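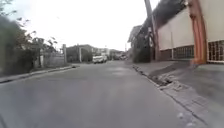

Comment choisir une rue calme quand on déménage dans une ville qu'on ne connaît pas ?

Il faut y marcher à trois moments différents, le matin tôt, vers midi et le soir après vingt heures, et parler au moins avec une personne qui habite là.

Temps de lecture : 3 min
12 partages | 3 commentaires

Cette réponse est d'Américo Coelho, que j'ai rencontré dans sa cuisine à Cledport, le 3/6/18. Il a été facteur pendant longtemps, d'abord à Rallham, ensuite ici, et il connaît les rues par leurs boîtes aux lettres. Je lui ai demandé de me parler des petites rues au bord de la ville, celles avec un mur d'un côté, des arbres qui débordent et peu de passage. J'habite moi-même dans une telle rue depuis deux ans et je voulais savoir si je la regarde bien.

« Les gens regardent d'abord les maisons, me dit-il. Moi, je regarde la bordure du trottoir. Si elle est cassée à beaucoup d'endroits, c'est que des camions montent dessus. Alors la rue est tranquille le dimanche, mais pas le lundi. »

Je lui demande ce qu'il pense des taches sur l'asphalte. Il rit un peu. « Une rue sans taches, c'est une rue qu'on vient de refaire. Les taches, cela veut dire que des gens y vivent, qu'ils garent leur voiture, qu'ils réparent un vélo. Je préfère un vieux revêtement bien plat. Quand je portais le courrier, je sentais chaque trou dans mon dos. »

Il parle ensuite des arbres, et il en parle longtemps. À Rallham, sa tournée passait par une rue où les buissons n'étaient jamais taillés. L'été, il devait marcher sur la chaussée avec sa sacoche. « J'ai écrit à la mairie. On m'a répondu en hiver, quand il n'y avait plus de feuilles ! » Pourtant il ne voudrait pas d'une rue nue. L'ombre compte beaucoup pour lui, et aussi le bruit des feuilles, qui couvre un peu celui de la route principale.

Sofia Mota, sa voisine, est entrée à ce moment avec un plat à rendre, et elle est restée avec nous. Elle a grandi à Borkville, dans une rue droite et longue. « On voyait venir les voitures de très loin, raconte-t-elle. Ma mère disait que c'était bon pour les enfants. Mais une rue droite donne envie d'aller vite. Je préfère quand elle devient plus étroite au bout, le conducteur ralentit sans y penser. »

Américo n'est pas d'accord sur tout. Pour lui, une rue qui se resserre est pénible les jours de livraison. Il suffit d'une camionnette mal garée et tout le monde attend. Sofia répond qu'on peut attendre, que c'est même l'occasion de dire bonjour. Ils ont visiblement déjà eu cette discussion.

Je pose la question des murs en béton. Je trouve le mien triste, surtout quand le ciel est blanc. « Laissez-le vieillir, conseille Américo. J'ai repeint un mur une fois, sur 40 mètres, avec mon beau-frère. Deux hivers après, la peinture tombait par morceaux. » Sofia propose plutôt de planter du lierre, mais elle reconnaît qu'il faut d'abord demander à qui le mur appartient.

Avant que je parte, il me donne encore un conseil : regarder où vont les eaux de pluie. « Allez-y pendant une grosse averse. Si l'eau suit la bordure et part, c'est bien. Si elle reste devant votre porte, cherchez ailleurs. » J'ai repris le bus pour rentrer, et je suis descendu un arrêt plus tôt afin de parcourir ma rue à pied.

Commentaires (3)

Nyanda50
Le conseil de la pluie est très juste. Nous avons acheté en été et nous avons compris en novembre.

Hélène R.
D'accord avec Sofia pour le lierre, mais attention aux joints si le mur est ancien.

marcheur_du_soir
Et les lampadaires ? Vous n'en parlez pas. Chez moi il y en a un juste devant la chambre, j'aurais dû venir voir la nuit.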